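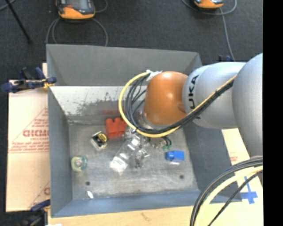
Ticket: Picking cell stops on clear items, staff now sorting by hand again
Site: Drirko returns room, Eden
Opened by: Wilson Villanueva
Assigned to: Alcides Ospina
Priority: Medium (opened as High, see comments)
Status: Open, monitoring

Description
The arm was meant to take over the boring half of returns sorting. Since the last update it stops on anything see-through, puts up "no valid grasp" and waits. Whoever is closest walks over, takes the thing out of the bin, presses resume and walks back. We used to call this sorting.

Steps to reproduce
1. Load the bin with mixed small items, at least one of them clear plastic.
2. Start the cycle.
3. Sit down. It will stop as soon as you're comfortable.

Expected: item is picked, or skipped and left for the end.
Observed: cell stops and the tower light goes amber. So does the mood.

Comment, Alcides Ospina
Thanks Wilson. Pulled the log for the last full shift. 200 pick attempts, 26 stops. Most of the stops are clear plastic. The others are shiny parts lying on the bare metal floor, where the vision gets a reflection and makes up its own mind. Coloured blocks are fine. Can you check the bin clamps are tight and that the cables aren't hanging into the camera's view when the arm is low?

Comment, Wilson Villanueva
Clamps tight. The cables hang where they've always hung, and I'm not keen on retying them without somebody from your side on the phone. Last time we "just moved the loop a little" we lost an afternoon.

Please also note how the stops get counted. The Vuvham dashboard books each one as operator delay. Tapia shift had a talk on Thursday about being slow to respond. They are slow to respond because they've been given the packing bench as well, the idea being that the robot had freed them up.

Comment, Alcides Ospina
Fair point on the dashboard. I've moved "no valid grasp" out of operator delay and into its own category, cell fault. It'll show from the next shift. I can't change the old reports, but I've added a note to them and sent it to your manager.

On the picking side, I've lowered the confidence cut-off from 80 to what it was before the update and set the cell to skip an item after 4 failed tries. Skipped items stay in the bin and get cleared by hand in one go at the end of the batch.

Comment, Wilson Villanueva
Ran it all morning. It skips now. Everyone has noticed they can finish a carton without being summoned, and one person finished a hot coffee, which I'm logging as an improvement.

New complaint: after a skip it sometimes nudges the same bottle along the bin for a while before giving up. No damage, but people have started watching, and that isn't good for throughput either.

Dropping this to Medium. Two things I'd like to see before it gets closed:
- somebody decides who clears the skipped items, and writes it into the roster as a job with minutes attached
- the floor staff get a login that can change the skip setting, seeing as they're the ones standing there

Comment, Alcides Ospina
Nudging is a known fault in this version, fix is in test. Login request approved on our end, waiting on your IT. The roster is above my pay grade.

Comment, Wilson Villanueva
Mine too, apparently. I've forwarded it upstairs. Leave this open.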